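Home | Forums | Civil Aviation History | Search | Log in

Petwood route, second aircraft

Prorkura_Archive
Members are asked for documentary evidence that Banex operated 2 aircraft on the Petwood service in its opening season. The published history states this, but the April timetable supports only one.

Saha158
The timetable shows a morning and an evening departure. With a sector of 300 miles, one aircraft could have flown both. I consider the published history mistaken.

hangar2606
I must disagree. The station log at Petwood records an engine change during which the service continued. A relief aircraft must have been present.

Saha158
A relief aircraft may have been chartered. That does not place it in the Banex fleet.

Prorkura_Archive
Both points are noted. The entry will be marked as disputed until the register has been consulted. 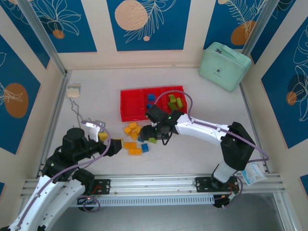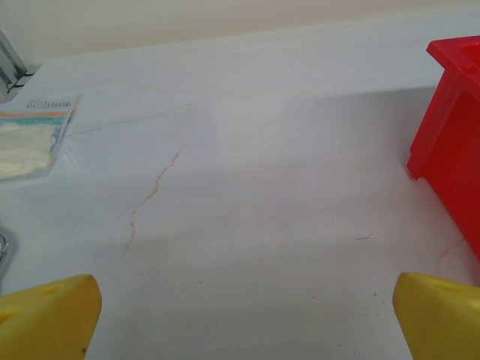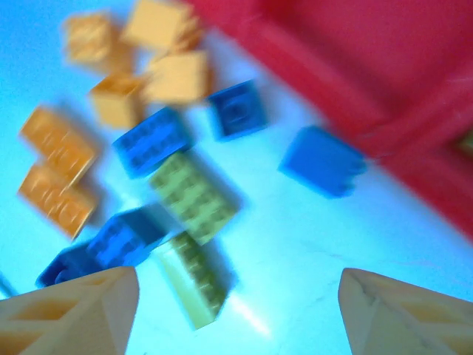

hangar2606
Which register would settle the matter?

Prorkura_Archive
The register of ownership, as the station log does not record who owned each aircraft.

Contact the moderators | Copyright Civil Aviation History Forum | Back to top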